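4. Setting Up a Picture Round

A picture round is a numbered set of images shown to all teams at once, on a shared screen or on printed sheets. Usunetti supports both outputs from the same round file. This section assumes that you have already created a quiz and added at least one text round (see Section 3).

4.1 Before you start

Collect the image files in one folder. Usunetti accepts JPEG and PNG. The maximum size per file is 80 MB. Larger files are rejected at import and listed in the import log.

File names are not shown to players, but they do appear in the host view. Rename files before import if the host screen will be mirrored to the room.

4.2 Creating the round

1. Open the quiz and select Rounds > Add > Picture.
2. Enter a round title. The title prints at the top of each answer sheet.
3. Select Import and choose the image folder. Images load in alphabetical order.
4. Drag the thumbnails into playing order. Numbering updates when you release the mouse button.
5. For each image, type the accepted answer in the Answer field. Separate alternative spellings with a semicolon.
6. Set the points per answer. The default is 1. Half points are allowed.
7. Select Save Round.

Note: A round can hold up to 54 images. Printed sheets place six images on a page, so longer rounds use more than one sheet per team.

Caution: Changing the playing order after sheets have been printed does not update the printed numbers. Reprint all sheets, including the host key.

4.3 Adding hints and fun facts

1. Select an image and open the Notes tab.
2. Type the hint in the first box. Hints appear only when the host presses H.
3. Type the fun fact in the second box. Fun facts are shown with the answer and can be up to 500 characters long, including spaces.

Text beyond the limit is saved but does not display.

4.4 Cropping and previewing

Use Preview to check each image at the size players will see. To hide part of an image, select Crop, drag the handles, and select Apply. The original file is not changed. To restore the full image, select Crop > Reset. 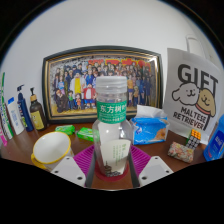 Figure 4-3. Label on a bottle with a white screw cap, uncropped.

If lettering in an image gives the answer away, cover it with the Mask tool. Masks are removed automatically on the answer slide.

Note: Masks print as solid black. On printers set to draft mode, the covered text may show through. Print one test sheet first.

4.5 Locking the round

1. Select Rounds > Lock.
2. Enter the host PIN.
3. Confirm that the padlock symbol appears next to the round title.

A locked round can be played and printed but not edited. To unlock it, repeat step 1 and enter the same PIN. For scoring and tie-breaks, see Section 5.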